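We use cookies to count visits to this site. By continuing to read you accept this. Accept | Settings

Basutura project: minutes of the meeting, March 18, 2019

Present: the collection group, the training group, two guests from Rovham. Apologies were received from Skivico.

1. Minutes of the last meeting

Accepted with one correction. In point 4, the word "episodes" must be read as "attempts".

2. Progress of the collection

The plan asks for 300 examples with soft objects. The collection group informed that 40 are still missing, mostly those where both hands must hold the cloth. It was noted that objects with loose threads and a frilled edge are useful, as the outline changes with each grip. The training group asked that such objects are held in front of the furniture also, and not only over the bare floor.

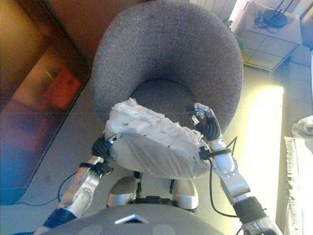

3. Labels

There was a long discussion on when a grip begins. Rovham proposed the first contact of any finger. The training group prefers the moment when the object leaves its support. It was agreed to write down both moments for the next 12 examples and to compare them. The label "bundle" will be used for every soft object which has no clear shape. The label "pillow" is taken out of the list.

4. Wrist view

The training group reported that in fast arm movements the room behind the hand becomes streaks, while the fingers stay sharp. The question was if these parts should be removed. Bondarchuk, who supply the storage, would like them removed to save space. The meeting decided to keep them, with the mark "fast", until the first training is finished.

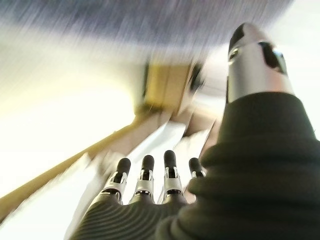
Wrist view during a fast movement, with the sleeve at the right side.

It was remarked also that the sleeve covers a part of the palm and of one finger. The collection group will try to fold it further back and will report the result.

5. Actions

Collection group: the missing examples, before the end of April.
Training group: a new list of labels, sent to all partners.
Rovham: 3 further soft objects, of dark colour if possible.

6. Other matters

The next meeting will be held in April at Skivico. The date will be sent by e-mail.

Related items
Basutura: list of labels, second version
How to name your files before the upload
Minutes of the storage meeting with Bondarchuk
Travel information for visitors to Skivico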